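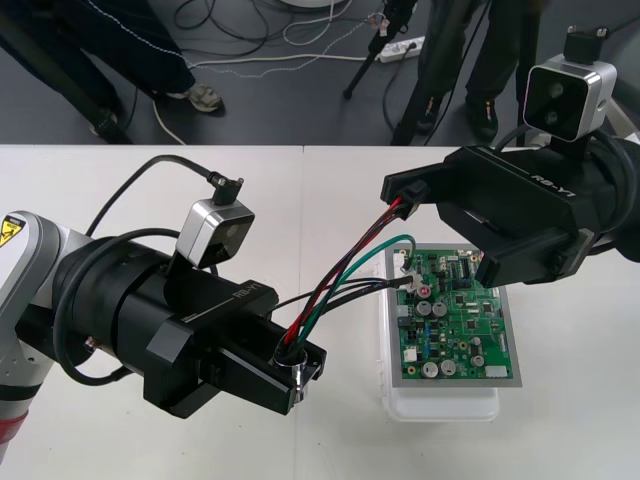 ## Sorting Household E-Waste in Dhanial

Babar Pirzada, term project, second draft

My project looked at what families in Dhanial do with old chargers, phones and radios. I handed out a one-page survey in November and got 27 back. Most homes keep dead electronics in a drawer or closet. Only 8 had ever taken anything to the drop-off point on Rarard Street.

The main reason given was the opening hours – it closes at 3 p.m., when most people are still at work. Several also wrote that they didn't know batteries had to be taken out first.

### Test collection

I set up a box in the school lobby for 15 school days. Phone chargers were the most common item, then earphones. One person left a toaster, which I took to Rarard Street myself.

### Still to do

- Redo the chart on page 4
- Ask the Undon site for its fee list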